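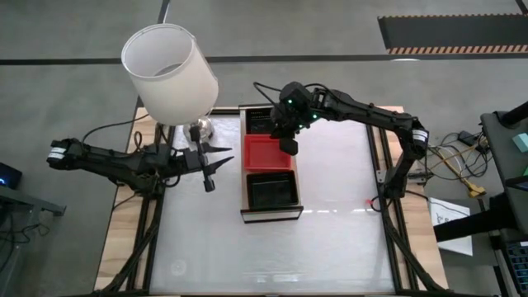 Two-arm table with the red and black trays, Haltau workshop.

Call for participants: tabletop sorting build

We want 2 people to join the Drotico build, a pair of robot arms that will sort small household parts into trays. The arms and table are assembled. Wiring, gripper tuning and the control software are open.

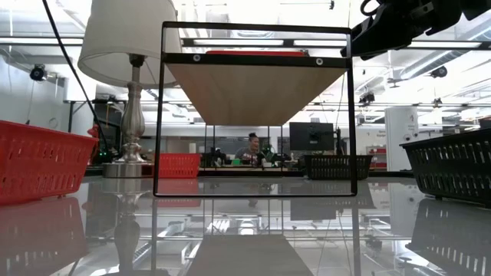
Vestana Makers, Arms and Automation Group

Shelf work is the second task. The arms must reach over and under a wooden board on a black metal rack without knocking anything beside it. Red and black baskets serve as drop points. Collision limits need writing and testing.

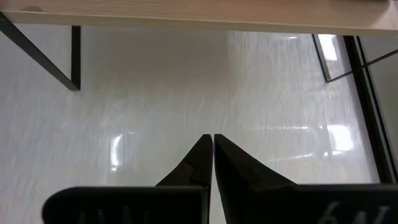
Open places / Hardware and software

You should be able to crimp a connector, read a wiring diagram and write basic Python. Experience with wrist cameras is useful. The commitment is 6 hours a week until May. Places are unpaid; parts are covered up to 900 euros for the whole build.

Apply in writing at the workshop desk by December 17, 2021. State which task you prefer.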